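3.2 Collection of Bimanual Demonstrations

Demonstrations were gathered by teleoperation at the Zistholm site. Each operator controlled both arms and worked from the head camera view alone. The task set covers the handling of soft containers, chiefly bags and small backpacks with plush toys as the items to be packed. An episode begins with both arms at rest and ends when the operator presses the stop pedal. We recorded 1,175 episodes in this way. Of these, 1,000 were kept for training, 61 were held out for validation, and the rest were discarded for dropped camera data or joint limit faults.
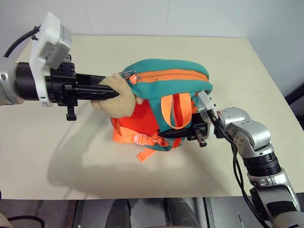 Joint positions, gripper openings and camera images were logged with the Motoslow recorder and aligned to a common clock. Start poses of the bag and the toy were varied by hand between episodes. Operators were told to keep the bag supported by at least one gripper while it was off the table, but were otherwise free to choose their grasps. Straps and zippers were left as they fell.

Labels for grasp, lift and release were added afterward in Clorkutero. Each episode was labeled by two annotators, and disagreements were settled by replaying the gripper signal. Figure 2 gives the spread of episode lengths. Following Mujić, we did not remove failed grasps when the operator recovered within the same episode.

Figure 2. Episode length by container type, training split only.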